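Visit Report: Open Day at the Odley Automation Lab

Course: Introduction to Automated Systems
Group 5

16 shares · 5 comments

1. Purpose of the visit

Our group went to the open day at the Odley lab in May as part of the unit on machines in the workplace. We were asked to watch at least one demonstration from start to finish, talk to the staff, and write down how the work was organised. The report was to cover the people and the workspace as well as the machines.

The open day ran on a Sunday from 10 am. The front hall had displays from the lab and from two companies that work with it, Cormier and Mosevard. We spent most of our time in the back room, where the lab was showing its arm project, called Trurkomon.

2. What the project does

Trurkomon is a project about teaching an arm to pick up and put down small household and office items. The staff told us that the arm is first guided by a person, and each of these guided runs is saved. The saved runs are then used to train the program that moves the arm by itself. At the time of our visit they had 1,244 saved runs. The aim for the end of the year was higher, but they did not want to give us a number.

The saved runs include the video from a small camera at the wrist as well as the positions of the joints. We were told that both are needed. The joint positions say where the arm is, but they say nothing about where the item is.

3. The demonstration

The demonstration was held in two parts. In the first part a staff member guided the arm with a hand controller while a screen beside the table showed the wrist view. In the second part the arm ran on its own program. Visitors stood behind a line of yellow tape on the floor and were asked not to lean over it.

What we noticed first was how close the wrist view is. From the floor you see the whole arm and the table, and it is easy to tell where everything is. On the screen you mostly see the two black fingers with the white table between them, and the white wall behind. An item can be almost out of view even when it is right beside a finger.
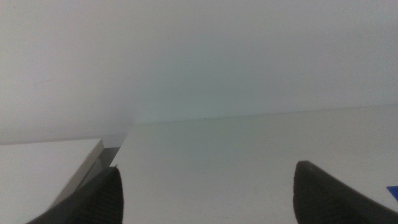 The staff member running the controller said this takes a few days to get used to. New operators tend to look at the table instead of the screen, and then their runs are harder to use, as they are acting on things the wrist camera did not record. The lab now asks new people to practise with the screen only before any of their runs are kept.

We also asked about the colours. A plain background makes it easier to tell an item from what is behind it, but the program could come to depend on it. The lab plans to repeat part of the work on a patterned tabletop later on. One of our group members asked if white on white was a problem, for example a pale box on a pale table. The answer was yes, sometimes, and that edges and shadows become more important then.

In the second part we watched 16 attempts by the arm on its own. We kept a tally on paper. Five were stopped by the operator, mostly because the fingers came down too far to one side. The others were finished without help. We do not think 16 is enough to say how good the system is, and the staff said the same.

4. Safety and workspace

There was a red stop button on each side of the table and the operator kept one hand near it during the second part. The arm moved more slowly than we expected. We were told the speed is lowered for open days and is normally higher.

5. Problems with our visit

We arrived late for the first talk and missed the part about how the fingers were made. It was also noisy, and our notes from the question period have gaps. We wrote to the lab afterwards with three questions and had answers to two of them when this report was handed in.

6. What we learned

Before the visit most of us thought the programming would be the largest part of the job. From what we saw, a lot of the time goes into guiding the arm, checking the saved runs and throwing out the poor ones. Our group would like to go back when the patterned tabletop is in use and keep the same tally again, with more attempts.

59 likes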